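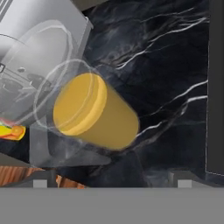 Simulator view, yellow cylinder task, with the translucent outline around the capped end. Refer to item 2.

Grasp Planning and Simulation Group, Fikura
Minutes of the September meeting, Friday, 10:30, small room (the large room had a birthday in it)

Present: Chiamaka Akande (chair), Kamarul Pasaribu, Şengül Keskin, Dewanti Wijaya
Remote: Titilayo Briggs, from Andotville, audible for most of it
Minutes: D. Wijaya

1. Minutes of the last meeting
Accepted, with one correction. Kamarul did not "promise" the new collision checker by August. He "mentioned August." The record now reflects that he mentioned August.

2. Overlay in the simulator
Şengül showed the cylinder task with the outlines switched on. General approval, followed by 20 minutes on what the outlines should mean. Kamarul reads them as the planned pose. Titilayo has been reading them as the last pose sent to the controller, and has filed two bugs on that basis. Şengül, who wrote the overlay, says planned pose, but agreed the settings menu calls it "ghost" and leaves it there.
White on a pale gripper housing is hard to follow. Chiamaka asked for a color. Four colors were proposed by four people. Şengül will pick one and is not required to tell us how.
The marble background stays. Perception wants busy textures in the test set, and the veins are busy.
Action: Şengül to rename the setting and choose a color.

3. Planner regression
The nightly run covers 754 grasps. Since the Ekpo branch was merged, 45 of them fail, all on round objects approached at a tilt. Kamarul suspects the axis estimate flips end for end when the cap and the body are close in color. Titilayo suspects the merge. These may be the same suspicion.
Planning time is up as well, to about 700 milliseconds per grasp. Chiamaka asked whether anyone had noticed. Everyone had noticed.
Action: Kamarul to rerun the failures with the axis pinned, and to post the results somewhere other than his own laptop.

4. Transparent shapes
Dewanti reported that the depth renderer treats see-through blocks as solid and the segmentation renderer treats them as absent, so the planner is told to avoid a thing that does not exist. It has been doing this politely for some weeks. Agreed that both should follow the collision model. There was a short discussion of which collision model — there are two. Deferred.
Action: Dewanti to find out who still uses the second one.

5. Jestetov release
The gate is 95 percent on the nightly run. We are just under it. A suggestion to lower the gate was withdrawn by its author, who asked not to be minuted, and is not. Release held until item 3 is closed.

6. Any other business
Titilayo asked for log files with timestamps in one time zone, any time zone. No objections. No owner either, so it goes to Kamarul.
The whiteboard marked "do not erase" has been erased. If it was yours, see Şengül.

Closed at 11:50. Next meeting same time, larger room if available.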